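Relitel 소식: 구형 휴대전화 자료실 2022년 11월

지난호에서 안내한 대로 버튼식 휴대전화 자료실의 기종 목록을 새로 올렸습니다. 현재 등록된 기종은 386종입니다. 제조사 이름순으로 보던 화면에 출시 연도순 보기를 추가했고, 배터리 규격으로도 검색할 수 있습니다. 규격이 확인되지 않은 기종은 빈칸으로 두었으니 뒷면 라벨을 갖고 계신 분은 번호를 적어 보내 주세요.

이번에 새로 들어간 제조사는 Pikik과 Skamex입니다. Pikik은 스피커가 큰 막대형 모델이 대부분이고, Skamex는 듀얼 심을 지원하는 폴더형이 많습니다. 두 회사 모두 설명서가 영문판만 남아 있어 메뉴 구조와 초기화 방법을 우리말로 옮기는 중입니다. 번역이 끝난 기종에는 목록 오른쪽에 표시가 붙습니다.
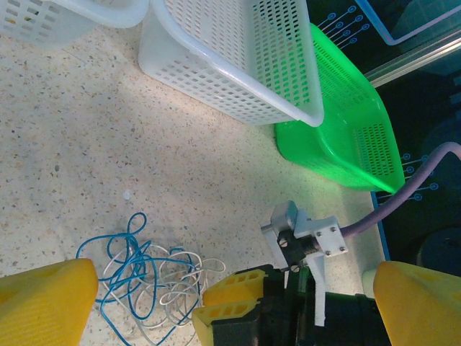

상판 위의 흰색 바구니와 연두색 바구니.

해외 회원 Fadime Kırmızıgül 님이 Sýkora 충전 단자 비교표를 보내 주셨습니다. 겉모양은 같아도 극성이 반대인 단자가 2종 있습니다. 중고 충전기를 구하실 때는 표의 마지막 열을 먼저 확인하시기 바랍니다. 비교표는 자료실 '부속' 항목에서 받을 수 있습니다.

벨소리 파일은 용량 문제로 한 번에 40개까지만 내려받을 수 있게 바꾸었습니다. 전체 묶음이 필요한 분은 메일로 따로 신청해 주세요. 전화번호부 백업 프로그램은 연락처가 1000건을 넘으면 멈추는 오류가 있어 배포를 잠시 중단했습니다. 수정판은 내년 2월에 올릴 예정이며, 그전까지는 심 카드에 나누어 저장하는 방법을 쓰시면 됩니다.

기종 사진과 설명서 제보는 계속 받습니다. 보내실 때 모델명과 구입한 나라를 함께 적어 주세요.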